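Weeknight cooktop clean, glass top gas, the fast way

By Halima Amadi

Filed under: Kitchen / Quick jobs

Writing this between two other things so it's short. Readers keep asking how I do the gas cooktop without taking the whole kitchen apart. Same way every time. Works on the two-burner glass kind, the ones with knobs on the top surface. If yours has knobs on the front it's even easier, skip that part.

What you need

Dish soap, a squirt
A plastic cup for mixing
Two microfiber cloths, one for wet and one for dry
Soft brush (old toothbrush, or the little Wikska one if you have it)
Wooden toothpick
Dry paintbrush, any cheap one, for crumbs

No steel wool. No scouring powder. Glass scratches and then you look at the scratch for years.

Before you start

Everything off, all knobs to off. Let it cool down completly. I mean the grates too, they hold heat a lot longer than the glass does. I do mine before breakfast when nothing's been on since the night before.

Take the pots off. Yes even the big one that lives there. Wipe the bottom of it while you've got it in your hand, otherwise whatever is stuck under there goes right back on the grate.
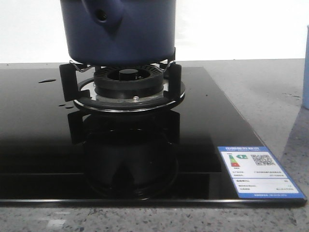 Blue pot, black grate, ribbed burner head. Chrome edge on the ring shows every splash.

Step 1. Dry first

Most people go in with a wet cloth and make paste. Don't. Crumbs, salt, flour, all of that comes off dry. Paintbrush, sweep from the back to the front, catch it in your hand or a damp paper towel at the counter edge. Go around the rings, not over them, so you don't push stuff into the burner.

If your counter is speckled stone like mine you won't see what landed on it. Wipe it anyway.

Step 2. Grates

Lift them straight up. If one is stuck, wiggle, don't pry. Into the sink with hot water and soap, leave them while you do the rest. Thin wire parts bend, so don't pile the pots on top of them. Ask me how I know.

Step 3. Burner heads

If yours lift off, lift them off and remember which way they sat. Check your manual, some don't come apart past the cap. Dry brush along the slots, then toothpick for anything that's really in there. Toothpick, not a metal pin. Tip it over and tap it out.

Don't soak the heads unless you have time to dry them all the way. Water in the slots and you get a sputtery orange flame or no flame. I wipe mine with a barely damp cloth and that's it.

The bright metal band under the head gets the same damp cloth, then dry right away or it spots.

Step 4. Mix the soap

200 ml of warm water in the cup, one small squirt of dish soap. That's plenty for the whole top. More soap only means more rinsing. Swirl, don't shake. I use a cup instead of a spray bottle on purpose, spray goes down into the burner and under the knobs where you can't dry it.
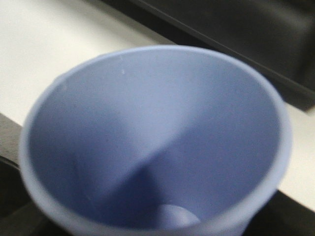
Can I use vinegar in place of the soap?
On the bare glass, a little diluted vinegar is fine for water spots, but it won't cut grease the way dish soap does, and keep it off the metal parts.

Step 5. The glass

Dip the cloth, wring it hard. Should be damp, no drips. Small circles on the greasy bits near the burners, then long straight wipes across. For something burnt on, lay the damp cloth over it and go do the knobs, come back in ten minutes. Usually it slides off. If it doesnt, do it again. Patience beats a scraper.

Rinse the cloth, wipe again with plain water. Then dry cloth immediately. Streaks are from soap you left behind.

Step 6. Knobs

The part everyone skips and the part your fingers are on every day. Crumbs collect in a little circle around the base, right where the knob meets the glass.
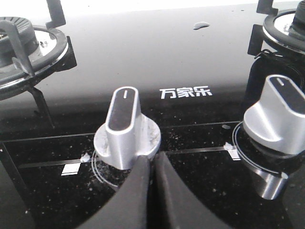

So brush there first, dry, turning the brush around the collar. Then the toothbrush, just damp, same circle. Then the grip itself with the cloth, both sides, and along the top where the line is. Check they're still on off when you're done, it's easy to nudge one.

Some knobs pull straight off and some don't. If it resists, leave it on. Go easy over printed marks and logos, no scrubbing pads, they can wear off.

Step 7. Put it back

Grates out of the sink, scrub, rinse, towel, then air dry. Heads on first, caps on flat, grates last. A cap that's crooked gives you a lopsided flame. Light each burner once. Even and blue all round, good. If it won't catch, give it another half hour to dry and try again. Smell gas and no flame, turn it off and open a window.

How often

Dry brush and quick wipe every night, two minutes. The whole thing every other week for me. More if you fry a lot.

Next up is the range hood filter, I've been putting it off since October.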